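4 min read

My project for the spring skills elective was simple on paper: learn what makes an interrupted suture a good one, and come up with a way of grading it that somebody else in my section could use without me standing over them. I'm in my second year at Drernudbridge, I'd never closed anything more serious than a pillowcase, and I figured this would be the easy option. Ha!

I started with the reading. The Kamon workbook (the one everybody in the section gets) has a chapter on simple interrupted stitches, and I went through it twice before I touched a needle. The idea is that every stitch stands alone. You go in on one side, out on the other, tie, cut, move over and start again. If one knot fails the rest should still hold, so it's slower than a running stitch but more forgiving.

My partner Dalibor Kratochvíl and I split the work. He took spacing and I took knots, which I regretted pretty fast. We made a score sheet with 5 headings: edges, spacing, knot, tails and leftover thread. Each one could get up to 8 points. Dalibor wanted to add speed too, but I talked him out of it (we'd both have gotten zero).
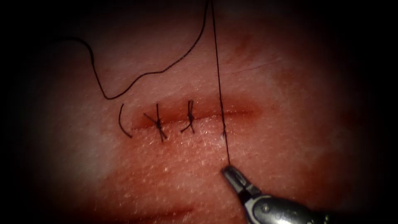 Dark thread on a straight cut. 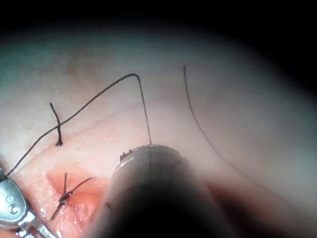
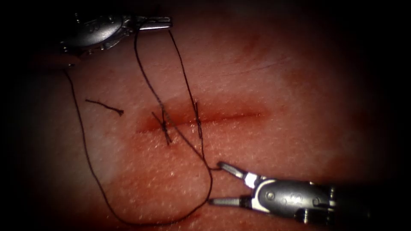
The heading we argued over most was edges. You want the two sides to meet without being crushed together, and when you pull hard the skin bunches up and looks closed when it's really just strangled. I was a puller. My early knots scored a 2 on edges, and Dalibor enjoyed writing that down way too much.

Tails were the surprise. I'd assumed you just snip wherever, but if you cut too close the knot can work itself loose, and if you leave them long they flop across the next stitch and get caught in it. We changed our wording for that heading three times and I'm still not in love with it.

By the end of the term we had 102 graded stitches between us, all typed into one very ugly spreadsheet. My knot scores crept up and then got stuck. Dalibor's spacing was great from his second Thursday on, but his tails stayed messy. The place where we disagreed most when grading the same stitch was knots, so if I did this again I'd write that heading first and test it on people outside our pair before grading anything for real.

The full score sheet is in the appendix, along with both of our practice logs.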